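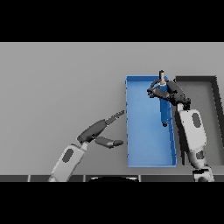
Simulation der Sortieraufgabe: Der rechte Greifer hält ein blaues Objekt über der blauen Schale.

Robotik-AG Vullden sucht Verstärkung

Für unser Projekt Plelano suchen wir noch 4 Schülerinnen oder Schüler ab Klasse 9. Wir programmieren einen zweiarmigen Roboter, vorerst komplett am Rechner. Im Januar haben wir mit dem Greifen begonnen, jetzt kommt das Ablegen in die richtige Schale dazu. Ziel ist der Wettbewerb in Eritport, bei dem wir mit 2 Teams antreten.

Ihr braucht Grundkenntnisse in Python und fast 3 Stunden Zeit pro Woche. Wer lieber 3D-Modelle baut oder Testläufe auswertet, ist auch richtig. Eigene Laptops sind nicht nötig.

Treffen: dienstags nach der 8. Stunde, Hendriks-Bau, Computerraum
Kosten: keine
Anmeldung: bis 26. Feb. 2026 im Sekretariat, Durchwahl 2822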